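강의자료 > 실내환경계획 > 빛환경 > 표면 반사율과 조명

인쇄 | 이메일로 보내기

실내환경계획 강의노트: 표면 반사율과 조명
담당: Ignacio Zabala
실습 조교: Beatrice Mabula
수정 6/27/18

지난 시간에는 광속, 광도, 조도의 정의까지 다루었다. 이번 노트는 마감면의 반사율이 실내 밝기에 미치는 영향과 광속법에 의한 평균조도 계산을 다룬다. 계산기를 지참할 것. 풀이에 쓰는 방은 모두 같은 방이므로 치수를 한 번만 적어 둔다.

가로 9.0 m, 세로 7.2 m, 천장고 2.8 m
작업면 높이 0.8 m
등기구는 천장 직부형

1. 조도와 휘도의 구분

조도는 면에 들어오는 빛의 양이고 단위는 룩스(lx)이다. 휘도는 면에서 눈 쪽으로 나오는 빛의 양이고 단위는 cd/m²이다. 조도계로 재는 값은 조도이지만 사람이 밝다, 어둡다고 느끼는 것은 휘도에 가깝다. 같은 등 아래에 흰 종이와 검은 천을 나란히 두면 조도는 같고 휘도만 다르다. 중간시험 답안에서 두 용어를 섞어 쓴 경우가 많았다.

완전확산면으로 볼 수 있는 면에서는 다음 관계가 성립한다.

L = E × ρ ÷ π

L은 휘도, E는 조도, ρ는 반사율이다. 광택이 있는 면에는 이 식을 그대로 쓸 수 없다. 광택면의 휘도는 보는 방향에 따라 달라지기 때문이다.

풀이 1. 작업면 조도가 538 lx일 때 반사율 0.8인 면의 휘도를 구한다.
538 × 0.8 ÷ 3.14 = 약 137 cd/m²
같은 조도에서 반사율 0.05인 면은 8.6 cd/m² 정도가 된다. 두 면의 휘도비는 16 대 1이다. 휘도비는 반사율의 비와 같으므로 조도를 올려도 변하지 않는다.

2. 반사율

반사율은 입사한 광속에 대한 반사 광속의 비이다. 0에서 1 사이의 값이며 백분율로 적기도 한다. 실무에서 자주 쓰는 값은 아래와 같다. 제품과 오염 상태에 따라 차이가 크므로 초기 검토에만 사용한다.

백색 도장면 0.75~0.85
밝은 회색 도장면 0.5~0.7
중간 회색 도장면 0.25~0.4
노출 콘크리트 0.2~0.4
밝은 목재 0.4~0.6
짙은 목재 0.1~0.25
무광 검정 0.03~0.06

도료 견본책의 명도를 반사율로 환산해야 할 때가 있다. 먼셀 명도 V에 대하여 ρ ≒ V(V-1) ÷ 100 이라는 간이식이 널리 쓰인다. V가 8이면 0.56, V가 6이면 0.30이다. 명도가 3 이하인 어두운 색에서는 오차가 커지므로 환산표를 본다.

명도 눈금은 지각적으로 고르게 나눈 것이고 반사율은 물리량이다. 명도 5의 회색은 눈에 흑과 백의 중간으로 보이지만 간이식에 넣으면 반사율은 0.20이다. 반사율 0.5인 회색을 견본책에서 찾으면 대부분의 학생이 생각보다 밝다고 말한다. 벽체 색을 "중간 정도의 회색"이라고만 적은 도면은 계산에 쓸 수 없다. 명도나 반사율을 숫자로 적을 것.

3. 평균반사율과 상호반사

방 안의 빛은 등에서 바로 오는 직접분과 천장, 벽, 바닥에서 한 번 이상 반사되어 오는 간접분으로 나뉜다. 간접분의 크기를 어림하려면 면적가중 평균반사율을 구한다.

풀이 2. 천장 0.8, 벽 0.5, 바닥 0.2로 둔다. 창과 문은 무시한다.
천장 64.8 m² × 0.8 = 51.84
바닥 64.8 m² × 0.2 = 12.96
벽 90.72 m² × 0.5 = 45.36
합계 110.16, 전체 면적 220.32 m²
평균반사율 0.50

확산반사가 되풀이되는 공간에서 전체 광속은 처음 광속의 1 ÷ (1-ρ) 배가 된다. 평균반사율 0.50이면 이 배율은 2이다. 벽만 0.7로 바꾸면 평균반사율은 0.58, 배율은 2.4 정도로 오른다. 벽의 면적이 천장이나 바닥보다 넓은 방이라서 벽의 영향이 크게 나온다. 좁고 높은 방일수록 이 경향이 뚜렷하다.

주의. 이 배율은 빛이 방 전체에 고르게 퍼진다고 가정한 값이다. 특정 지점의 조도를 이 값으로 구하지 않는다.

4. 광속법

평균조도는 다음 식으로 구한다.

E = F × N × U × M ÷ A

F 등 한 개의 광속(lm)
N 등의 개수
U 조명률
M 보수율
A 바닥면적(m²)

조명률은 등기구의 배광, 실지수, 마감면 반사율로 정해진다. 실지수 K는 XY ÷ {H(X+Y)}이고 H는 작업면에서 등까지의 높이이다. 이 방에서는 H가 2.0 m이므로 K = 64.8 ÷ (2.0 × 16.2) = 2.0이다.

풀이 3. 광속 4000 lm인 등기구로 평균 500 lx를 얻으려 한다. 조명률 0.60, 보수율 0.75일 때 필요한 개수를 구한다.
N = 500 × 64.8 ÷ (4000 × 0.60 × 0.75) = 18개

풀이 4. 벽과 천장을 어두운 색으로 바꾸어 조명률이 0.50으로 내려간 경우.
N = 500 × 64.8 ÷ (4000 × 0.50 × 0.75) = 21.6, 올림하여 22개

개수는 반올림하지 않고 올린다. 배열할 때 행과 열이 맞지 않으면 한 줄을 채우는 쪽으로 늘린다. 22개라면 4행 6열의 24개로 잡는 경우가 많다.

보수율은 램프의 광속 저하와 등기구, 마감면의 오염을 함께 반영한 값이다. 준공 직후에 재면 설계값보다 높게 나오는 것이 정상이다. 과제에서 준공 직후 실측값이 설계값보다 높다는 이유로 계산이 틀렸다고 쓴 조가 있었는데, 보수율을 빼고 다시 비교해 보기 바란다.

5. 실측 사례: Prenmont관 2041호

4월 실습에서 잰 값이다. 작업면 높이에서 격자점을 잡고 전등을 모두 켠 상태로 측정하였다. 창가 열 중앙의 격자점은 1049 lx, 방 가운데 격자점은 538 lx였다. 두 값의 비는 1.95이다. 전등만의 균제도를 보려면 해가 진 뒤에 재거나 주광을 차단해야 하므로 이 값을 균제도 계산에 넣지 않는다.

측정할 때 자주 나온 실수는 다음과 같다.

- 측정자의 그림자가 수광부에 걸림. 밝은 색 옷도 값에 영향을 준다.
- 수광부를 손으로 들고 재서 높이가 점마다 달라짐.
- 점등 직후에 측정함.
- 영점 확인을 하지 않음.

Drekitz 조도계를 빌린 조는 측정범위를 수동으로 바꾸어야 한다. 범위를 넘으면 표시창에 숫자 대신 기호가 나온다. 기록지에는 범위도 함께 적는다.

6. 배경과 대상의 휘도 대비

작업 대상이 잘 보이는지는 대상과 배경의 휘도 대비에 좌우된다. 대비는 C = |Lb - Lo| ÷ Lb 로 쓴다. Lb는 배경, Lo는 대상의 휘도이다. 조도가 고르고 두 면이 모두 무광이면 휘도 자리에 반사율을 넣어도 된다. 배경 0.8, 대상 0.05이면 C는 0.94이다. 배경을 0.3으로 낮추면 0.83이다.

대비가 크다고 해서 항상 보기 편하지는 않다. 윤곽은 쉽게 구분되지만 어두운 대상의 표면에 있는 홈이나 이음매는 주위가 밝을수록 보기 어려워진다. 눈이 넓은 밝은 면에 순응하기 때문이다. 표면의 세부를 보아야 하는 작업이면 국부조명을 비스듬히 더하거나 배경의 반사율을 낮추는 방법을 검토한다. 흰 작업대를 오래 내려다보는 방에서는 상판을 중간 회색으로 바꾸는 것만으로 눈부심 불만이 줄기도 한다.

벽과 작업대의 관계도 같이 본다. 작업대가 벽보다 밝으면 시선이 작업대에 머물기 쉽고, 벽이 더 밝으면 고개를 들 때마다 순응 상태가 바뀐다. 창이 있는 벽을 마주 보는 자리는 따로 검토한다.

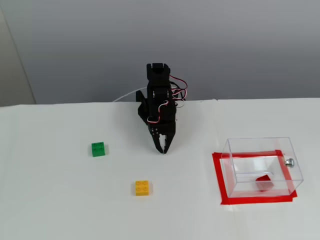
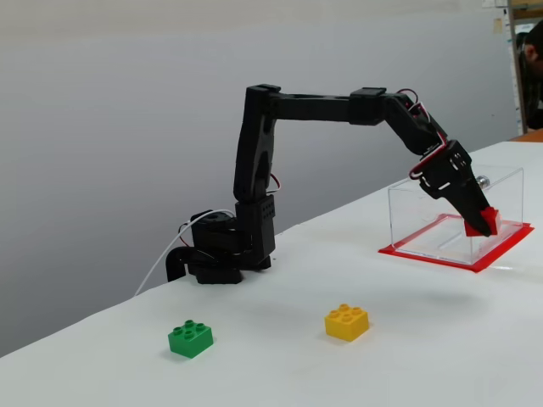 그림 1, 2. 흰 작업대와 밝은 회색 벽을 배경으로 한 검은색 무광 대상

7. 과제

(1) 자기 방 또는 자주 쓰는 방 하나를 골라 천장, 벽, 바닥의 반사율을 추정하고 평균반사율을 구한다. 추정 근거를 쓴다. 견본책과 대조했으면 명도를 적는다.
(2) 같은 방에 대해 실지수를 계산한다. 천장고를 잴 수 없으면 도면을 이용한다.
(3) 벽 반사율을 0.3과 0.7로 바꾸었을 때 평균반사율과 배율이 어떻게 달라지는지 표로 정리한다.
(4) 배경과 대상의 조합을 하나 정하여 대비 C를 구하고, 배경색을 바꾼 경우와 비교한다.

A4 두 쪽 이내. 표는 쪽수에 넣지 않는다. 단위를 빠뜨린 값은 채점하지 않는다. 조도계 대여는 Mabula 조교에게 신청하고, 반납할 때 수광부 덮개를 확인한다.

다음 시간에는 주광률과 측창 채광을 다룬다. 4절의 실지수를 다시 쓰므로 이 노트를 가져올 것.

관련 자료
광속, 광도, 조도의 정의
먼셀 명도와 반사율 환산표
주광률 계산 연습
눈부심 평가 기초
Drekitz 조도계 사용 안내
Prenmont관 실측 기록지 양식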